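Subject: Re: [moltska-homes] Cleaner for pale wood-look surfaces

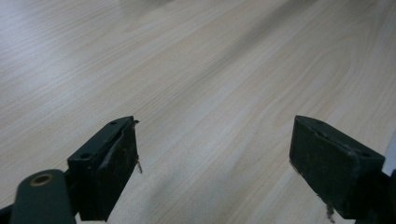
I went through the same thing in July, so a few notes before you buy anything.

On the list in the spring someone wrote:

> We have light wood-look surfaces all through the flat and they dry
> streaky whatever we use. The 900 ml bottle from Zendanen is gone
> after a month. Is there a cheaper product that doesn't leave a film?
> Vinegar was suggested but I'd like to hear from someone who has
> tried it first.

The film is mostly leftover cleaner. The Zendanen label says 3 capfuls to a bucket, and for my floor that was far too much. I use one now, and change the water once halfway through.

To get the old film off, I went over everything twice with plain warm water and a microfiber cloth, wrung out hard. It took roughly 6 hours for the whole place, with breaks. I did not use vinegar. My floor's care sheet says to avoid it, so check yours.

The Wuramness refill is 600 ml and costs less per wash. It smells stronger, and I can't see any difference in the finish.

Streaks show most near the windows in the late afternoon. I do that side in the morning and dry it with a towel.

Does anyone know if the shop on the Dương side still sells the flat mop heads? Mine are worn through.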